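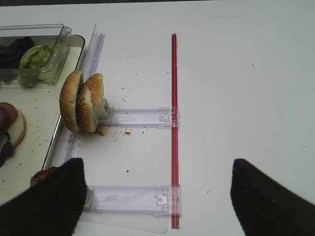 ストゥソネン調理自動化課 保全班

12月 聞き手・文:ドロッチャ・ユハース

ハンバーガー組み立てセル「ペステン」の手入れは、オットー・シモンさんが受け持つ。朝はまず台を拭き、グリッパーの指2本の開き幅を測る。「パンくずが残っていると、治具の座りが変わる。だから拭いてから測ります」とシモンさんは言う。

指は連続運転で954回つかむごとに外し、付け根のねじを締め直す。以前は746回だったが、部品を替えて延ばした。
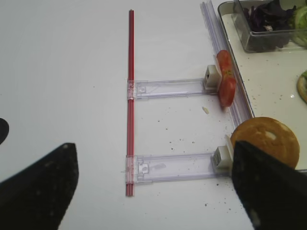
締め直したあとは原点を取り直す。「急ぐ日でも省きません。省いた日に一度、バンズをつぶしましたから」。原点出しには20分近くかかるという。

透明の腕を留める位置も見直した。前は勘で合わせていたが、今は控えの寸法表がある。 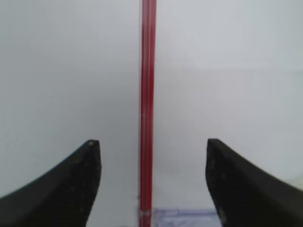

中心合わせには決まった手順がある。手首のカメラの映像を見ながら、指を少しずつ寄せていく。目安にするのは赤い棒で、左右の指先の間に縦に入っていれば、そこから細かい調整に移る。「指先の高さもここで見ます。そろっていなければ付け根からやり直しです」。指の表面の細かい傷は、記録だけして使い続ける。

交換用の指は棚に2組ある。次の点検では配線の被覆も見る予定だ。
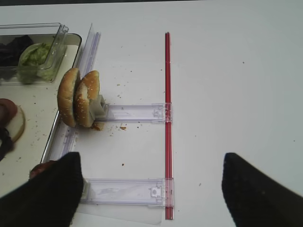

ジュラ・キシュさんは、締め直しの間隔はまだ延ばせるのではないかという意見だった。シモンさんは首を振る。「冬のあいだは今のままにします。記録がもう少したまったら、また相談しましょう」

お問い合わせ:保全班まで © ストゥソネン ページの先頭へ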